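Kitchen tips from the workshop end of things: when the robot keeps dropping the spatula

Posted 12/17/20

I had a letter from a reader, Lucía Cuesta, asking why my last few pages had gone so quiet on the subject of our kitchen arms, when I'd been so full of them in September. The short answer is that we had a bit of trouble, Lucía, and I wanted to get to the bottom of it before I put anything on the page. The long answer is what follows, so do put the kettle on.

For anyone new, we try all our kitchen jobs in the simulator first. Tatu Bakilana built our practice kitchen in a program called Nukatura (he has the patience of a saint and likes choosing tiles), and the two-armed robot in it goes by the name of Hyun. The job that let us down was the plainest one on the list: pick up the small pale utensil from the worktop, lift it clear and put it down again. You'd think the melon would be the awkward one, wouldn't you? I certainly did. The melon has never given us a moment's bother. 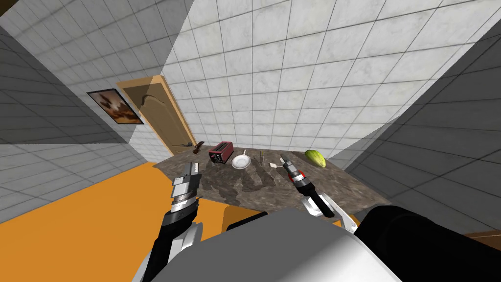 Hyun at the worktop in the practice kitchen, with the toaster, the frying pan and the melon.

What went wrong was a slip. Hyun would close on the thin utensil, start to lift, and somewhere on the way up it would swing round and drop. Sometimes it landed flat, and once it shot off sideways and knocked into the toaster. In a made-up kitchen that costs you nothing but a sigh. In a real one, with a pan on the go and somebody's elbow nearby, I wouldn't care for it at all, and that's why I made such a fuss about finding the cause.

Tatu went back through 1,362 tries, bless him, and in 483 of them the thing had slipped. He found three separate faults muddled up together, and I'll take them one at a time in case you've got the same mixture at home.

1. Gripping too near one end

This was the biggest culprit. If the fingers close near one end of a long thin thing, all the weight hangs out on the other side and it wants to turn. You'll know this if you've ever tried to pick up a ruler by its corner. Move the gripping point towards the place where it balances, which on a spatula is nearly always closer to the blade than you'd guess. I found ours by laying a real one across my finger at the sink and nudging it along until it sat level, then I put a dab of nail varnish on the spot. Tatu copied the mark into his settings. A very low-tech way of going about it, but it took less time than the tea did to brew.

2. Believing the fingers too soon

The second fault was in the timing. Our program took it that as soon as the fingers stopped moving they must have a good hold, and off went the arm. But fingers can stop for all sorts of reasons. They may have caught the edge of the utensil, or one of them may be rubbing on the worktop. With a thin strip there is so little between the fingertips that a poor hold and a good one look very much alike from the numbers alone.
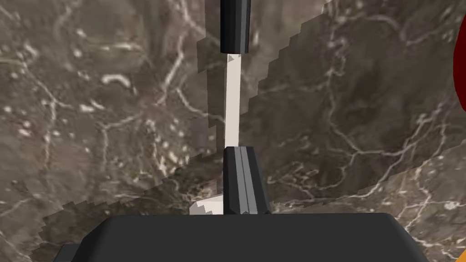 So now we make it wait. The hand closes, pauses, lifts by the thickness of a slice of bread and pauses again. If the gap between the fingers has changed during that little lift, Hyun lowers the utensil and starts afresh. It adds a moment to every pick – I grumbled about that at first, being impatient by nature – but a drop from the height of a slice of bread does no harm to anyone. I'd put this one in even if you never have a slip, and I'd keep the first lift slow for ever, not only while you are testing.

A word about squeezing harder, as I know some of you will be tempted. We tried it. All that happened was that the utensil popped out like a wet pip, and faster than before. If you have a force setting, leave it where the maker put it until you've looked at the first two faults. My neighbour's arm, an old Gukadis, has a dial for it on the side, and I've told him more than once to keep his hands off.

3. Carrying on with nothing in the hand

Now this is the one that bothered me most. When the utensil did drop, Hyun didn't notice. It swung across with open or empty fingers and went through the whole business of putting down a thing it hadn't got, and once it went well past the end of the job and kept reaching towards the wall. Please check yours for this before you check anything else. The cure is a simple question asked at each stage of the job: is there still something there? If there isn't, the arm should stop where it is and wait for a person.

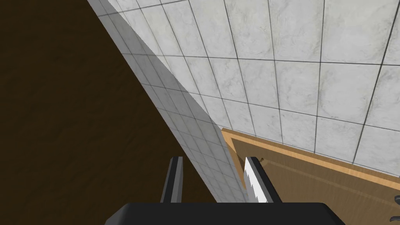
Before you let the real arm have a go

Once the practice runs are behaving, I like to go through these with the arm switched off and a pencil in my hand.

Clear the worktop of glass, knives and anything hot. Use a wooden or silicone utensil for the first day.

Find the stop button and press it, even if you pressed it last week. Ours is a Nenedier one, a great big mushroom of a thing, and I keep it on the bread bin where I can reach it with my left hand.

Mark the arm's full reach on the floor with masking tape and keep children and pets on the other side of it. Remember that the reach is longer when it is holding something!

Never catch a falling utensil. It's a hard habit to break – my hand still twitches – but your fingers are worth more than a spatula.

Wipe the fingertips with a barely damp cloth and dry them well. A film of cooking oil will undo all your careful settings.

Write down every slip, with the date and what was being held. Tatu keeps his in a spreadsheet, and I keep mine in the back of the recipe book.

As for us, we've run another 1,000 tries since the changes and the slips are down to a handful, nearly all of them with the utensil lying close up against the pan. Tatu is working on that now. If any of you have had luck getting a thin handle out from beside something heavy, do write in and tell me how you managed it, and I'll pass it along to him.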